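# Let the branch library keep its odd hours

I have been a library person since I could reach the return slot, and I want to make a case for something that sounds like a mistake when you first hear it: the Tirnance branch should go on staying open until midnight on Thursdays. The town council in Hestomcombe votes on it in May, and I hope they leave it alone!

For anyone who hasn't been, Tirnance is the little branch at the bottom of the hill, next to the bus turnaround. It has 100 seats if you include the window ledge (and people do include the window ledge). The late night began as a trial two winters ago, when the heating at the main library on Haworth Street was being replaced and the evening classes needed somewhere to go. The classes went back to Haworth Street. The late night stayed, mostly out of habit, and I think it's the best thing this town does with its money.

What I love is how different the place feels after nine. In the daytime a library is full of people on their way to something else. They have a form to print, a hold to pick up, a kid who needs the bathroom. Late on a Thursday they've arrived. Nurses come in off the early shift at the hospital and read magazines from cover to cover. Teenagers do their homework, or do a third of it and then get deep into a comic. A whole table plays a card game so slow that I've never seen a hand end. I once went in for a cookbook and came out at closing time with a history of canals, which I finished by the weekend, and I have been boring my family with locks and towpaths ever since.

The council's paper says the late night brought in 1545 visits last year and that this is too few. I read the same figure and was thrilled. Those are visits after nine at night, in a small town, often in the rain, to a building with no food in it! The paper also says only 516 items were checked out in those hours, as if borrowing were the only thing a person could do with a book. Half the people I see there put theirs back on the cart when the lights blink. They've read what they came to read.

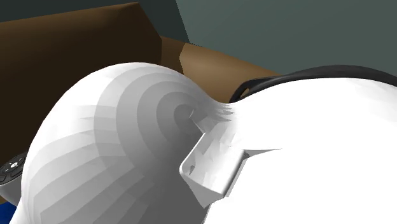 My neighbor Dridum Road way sees it the other way, and told me so at length over the hedge: the same money would buy two extra mornings a week, and mornings are when parents with babies and retired people can come. Why should a few night owls get the heating?

I take that seriously. Mornings matter, and I'd be out there with a sign if anyone tried to cut them. But Tirnance already opens five mornings, and Haworth Street opens six. There's one night in the entire week when someone who works until eight can sit in a warm public room without buying a drink. Swap it for a sixth and seventh morning and the people who already have a choice get a bit more of it, while the Thursday crowd loses the lot.

There's also the matter of staff, and here I think the council has a point. Two people closing up at midnight is thin, and the last bus leaves before they've finished. So pay for a taxi. Close at eleven thirty if that helps. I would happily give up half an hour, and I'd bet the card players would too (they might even finish a hand).

A petition is on the front desk at both branches. It needs 1000 names before the council has to discuss it in open session, and you don't have to live in Hestomcombe to sign, only to hold a card. Cards are free and take a few minutes to fill out. Come on a Thursday and do it then. The canal book is back on the shelf, by the way, second bay on the left, and the chapter on tunnels is terrific.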